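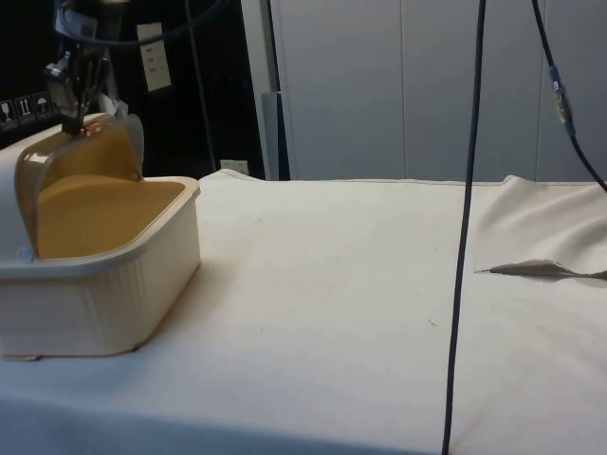 4 min read

My grandmother's rule was that you could judge a household by its second drawer. The first drawer is cutlery and everybody behaves themselves in it. The second is where you find out who you've married.

We moved to Drungate in June, which I don't recommend. The removalists had a truck that smelled of wet dog and a quote that grew in transit. It's 30 minutes from Pistport if the level crossing is up, and the level crossing is a pessimist. I had assumed that moving to a smaller house would mean owning less. What happens is that you own the same amount, closer to your face.

So I have spent the winter getting rid of things. I started with the books, got sentimental by the letter C, and went to sulk in the kitchen, where I found 15 takeaway lids and a fondue set still in its plastic. We have never hosted fondue. We have never been the sort of people who are asked to one, either.

The op shop on Bramov Street takes donations until three in the arvo, and is choosier than you'd think. They knocked back my bread maker with real tenderness. The fondue set they accepted, then put in the window for 60 dollars, and I've had to cross the road ever since to avoid wanting it back.

The garage is another matter. There's a tin of Karaca floor varnish out there, left by the last owners, in a shade called Harvest, and I have grown fond of it. I don't own a floor that colour. I might one day — you can see how this goes.

My partner's view is that I've moved everything one room to the left. The second drawer now closes if you lean on it. I have promised to do the shed by spring and have bought some shelving to help, which is currently in the hall.

Comments (3)

gumbootgal: The bread maker rejection hit hard. Mine got turned away by two op shops and my own sister.

Ferret_Ute: Keep the varnish. You'll need it the week after you chuck it.

tillysmum: Is the fondue set still in the window? Asking for me.

We use cookies to improve your visit. By continuing to browse you accept our cookie policy.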